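手持ちグリッパー、左だけ閉じっぱなしになる件

1：hako_neji
Holovkoのハンドグリッパーを両手に持って、ゴミ箱にポリ袋をかける作業を録ってます。先週から左だけ、袋をつまんだあとトリガーを戻しても開かないことがあるんですよね。毎回じゃないのがまた腹立つ……。
昨日は開かないまま腕を引いちゃって、袋ごとゴミ箱を倒しました。自分の指も先端の近くにあったので、ちょっとヒヤッとしました。同じ症状の人いません?
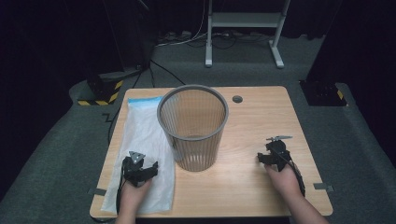

ちなみに右は同じ時期に買ったのに絶好調です。ファームは左右とも同じ版、再起動すると半日くらいは直ります。ログを見たら、417回目の把持で最初の開き遅れが出てました。

2：mikan_torque
袋の切れ端じゃない? 薄いポリは関節の隙間に巻き込むよ。うちも3月にやった。ピンセットでほじったら細いのがにゅるっと出てきて笑った

3：hako_neji
>>2
それ最初に疑って、ライト当てて見たんですけど何もなかったです。エアダスターもかけました。

4：Vokau勢
ケーブルだと思うなあ。袋物って手首をひねるから、根元で断線しかけるんだよ。角度によって信号が飛んで、開く指令だけ届かないやつ。再起動で直るのは偶然でしょ。

5：mikan_torque
>>4
半日直るのが偶然は苦しくない? 断線なら再起動直後でも出るって。

6：Vokau勢
いや、再起動のとき一回机に置くじゃん。それでケーブルの曲がりが戻るんだよ。うちのVokauは完全にこれで、交換したら一発だった。

7：keisha_o
横からすみません、Keisha Obiです。Bondikで現場の安全担当をしています。原因の切り分けも大事ですが、開かないと分かっている機材を使い続けるのは止めたほうがいいです。指を挟んだとき、自分で開けられないわけですよね。うちでは開き遅れが2回出たら、その日は使用中止にしています。

8：hako_neji
>>7
うっ、正論です……。納期があってつい続けてました。左は今日から止めます。

9：nuko800
2回で中止は厳しすぎないか。あのサイズの把持力なら挟んでも痛いで済むし、録り直しのほうがよっぽどつらいわ

10：keisha_o
>>9
痛いで済むかどうかは、挟む場所によります。爪の付け根を挟んだ人を見ているので、私は譲れません。

11：mikan_torque
切り分けなら左右のケーブルを入れ替えればいいのでは。症状が右に移ればケーブル、左に残れば本体。指は入れないでね!

12：hako_neji
やってみました! 指の代わりに丸めたタオルを挟んで、ひたすら開閉です。
結果、症状は左に残りました。ケーブルは白っぽいです。Vokau勢さんすみません笑
で、温度のログも並べてみたら、左のモーターだけじわじわ上がっていて、開かなくなるのは決まってそのあとなんです。過熱保護で止まってるのかも。

13：Vokau勢
むむ、じゃあ本体か。でもコネクタの受け側の接触不良は消えてないからな。そこは粘るぞ

14：nuko800
Skeltasierの記録ソフト使ってる? 保持電流の初期値が800mAになってて、薄物でも握りっぱなしになるって前に別スレで見た。左だけ設定が初期化されてるとかない?

15：hako_neji
>>14
使ってます、Skeltasier! 今見たら左が800で右が417でした。さっきの回数と同じ数字で二度見した……。右は前に自分で下げた記憶があります。左も下げたつもりだったんだけどなあ。

16：keisha_o
設定を直したあとも、手で持つ前に無人で回して確認してくださいね。

17：hako_neji
了解です。机に固定して、タオルで一晩回します。

18：hako_neji
2025年7月14日、経過報告です。左の設定を右に合わせて1,336回まで回して、開き遅れはゼロでした。ただ温度はまだ右より高めなので、メーカーに点検に出します。戻ってくるまで両手の収録はお休みです。

19：Vokau勢
点検に出すならコネクタも見てもらって。頼む

20：hako_neji
依頼書に書いておきました笑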